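January 12, 2018

The second gripper finally came! I have been waiting on this thing since before the holidays, and I may have skipped lunch to get it bolted on. So this is going to be a long one, and a bit messy, but I wanted to get it down while it's all fresh.

For anyone new, I've been putting 2 grippers through the same set of jobs on the same arm. The first is the Havard, which I bought back in July and have grumbled about on this blog more than once. The new one is the Jakoron. It cost me $400 used, plus shipping from a seller in Kindovholm who packed it better than I pack my own dishes. The controller is still Obi, my homemade box of wires with the lid that won't close.

The big difference is in the fingers. The Havard has smooth, flat rubber pads, and they're great on boxes and books. Give them anything round and you have to line up the arm just right, or the object rolls away the second the fingers start to close. I lost most of a weekend to that last summer, chasing a tin of tomatoes across the bench with tiny changes to the wrist angle. The Jakoron has several pads on little hinges, so they can tilt and find their own way around a curve. I love this idea. It means the arm can show up a bit crooked and still have a chance.

My favourite test is drink cans. They're cheap, they're slippery, and they tell on you right away if you squeeze too hard. They also come in one shape, so I can swap in a new one without touching the program.

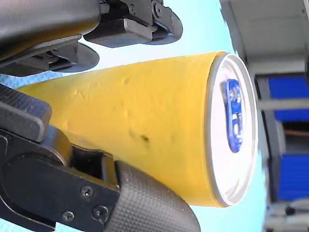 I started with the grip force at the lowest setting and worked my way up in small steps, lying the cans on their sides, the way the Havard hates most. The low settings were useless (lots of slow, sad slipping), but there's a really nice range in the middle where it picks up, lifts, holds and sets down again with no drama at all. Go past that and you start to hear the metal pop. I had the kitchen door shut by then.

After that I left Obi looping through a set of 100 lifts while I made supper. The Jakoron dropped 2 of them, both near the start, and both with the wrist turned further than it should have been. That one's on me, I had an old number left in the settings file. The Havard has never made it through the same set without me standing over it!

It isn't all good news. The Jakoron is slower to open, and you can hear it thinking about it – there's a little whine before anything moves. It's also bulkier around the hinges, so reaching into a bin or between two things standing close together is going to be a pain. And the cable comes out on the wrong side for my arm. I've got it taped down with three colours of tape for now and I'd like to do better than that.

The Havard still wins on flat stuff. It's quicker, it's slimmer, and it puts a paperback down exactly where you ask. I'm keeping both, and I'd like to make a quick-change plate so I can switch between them without hunting for the hex key every time.

Obi's lift counter is at 2,240 now, counting everything both grippers have done. Next up is plastic bottles, half full, so the weight sloshes around. I have a towel ready. If anyone has tried hinged pads on soft bottles, please leave a comment and tell me what force you started with.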